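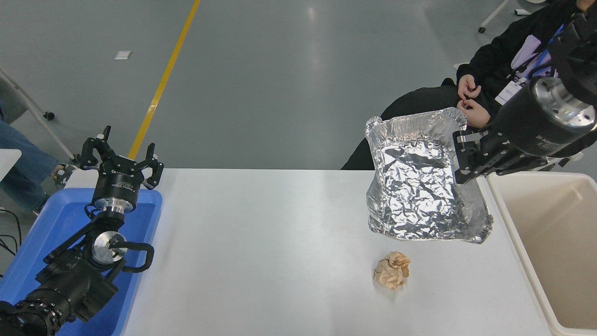 Photo: Saodah Nasution

Review Requests and Reading Questions

Last updated Wednesday, January 18, 2023

These are the questions I get most often by email and in the comments. Please read through them before you write to me about a review.

Who writes the reviews?

I do, all of them. My name is Saodah Nasution and I have run this blog on my own since I left my job at a bookstore. Guest posts are marked with the guest's name at the top.

What kinds of books do you review?

Mostly fantasy, mystery and historical fiction, for adults and older teens. I read some science fiction if it is on the shorter side. I also cover one or two memoirs a year.

I do not review poetry, picture books, business books or anything in the middle of a series I haven't started. If you have book four, I would need to have read the first three, and I probably haven't.

Are you open to review requests right now?

Yes, for books coming out in May or later. Requests for earlier books are closed. I have 8 review copies waiting and I want to finish those before I take on more for the spring.

How do I send a request?

Use the contact form. Put the title and the word "review" in the subject line. In the message, give me the genre, the page count, the release date, the formats you have and a short summary. The back cover copy is fine as a summary. Please don't attach the book itself to a first message.

I read every request. If you haven't had an answer in four weeks, I am not able to take the book. You are welcome to try again with a different title.

Do you charge for reviews?

No. I don't take payment for a review, and I don't take payment to move a book up the list. A free copy doesn't get you a good rating either. When I was given a copy, the review says so in the first paragraph.

Do you accept self-published books?

Yes. Two of my favorite reads last year were self-published, including Vesanix, which I have now pushed on everyone in my family. I do ask that the book has been edited. If I find a lot of errors in the sample chapter I will pass.

What formats do you read?

Paperback, e-book and audio. Audio is easiest for me on weekdays. I listen at a slightly faster speed and mention it in the review if the narrator sounded rushed because of it. I can't read PDFs on my e-reader without the text going tiny, so please send an EPUB.

How does your rating work?

One to five stars, with half stars.

Five: I will read it again.
Four: I liked it a lot and had small complaints.
Three: It was fine. I finished it without trouble.
Two: I had to push myself.
One: I would not recommend it to anyone I know.

Three stars is a decent rating here. Authors sometimes write to me upset about a three, and I would ask them to read the review as well as the number.

Do you review books you didn't finish?

I don't rate them. They go in a short list at the end of the month with a line on where I stopped and why. Stelside is on that list twice. I stopped at page 776 the first time and at the same battle the second time. The hardcover runs to 820 pages, and several of you have told me to just finish it. I might.

Do your reviews have spoilers?

Anything past the first quarter of the book gets a warning before it. The Tivelel reviews are the exception. From the second book on, you can't talk about the plot without giving away who is on the throne, so the warning for those is at the top and covers the whole post.

Can I quote your review?

Up to three sentences, with a link back. Please don't cut a sentence so that it says something else.

Where is the old review index?

It is being rebuilt. The last version listed 2346 titles, going back to my reading notebooks from before the blog, and a lot of the links were broken. Authors A through M are done. Until the rest is up, use the search box and type the author's last name only.

Why can't I see my comment?

First comments are held until I approve them, usually the same evening. After that yours will post right away. Comments with more than two links go to the spam folder, and I check it on weekends.

Will you lend me a book?

Sorry, no. I used to, and I am still missing the first Tivelel.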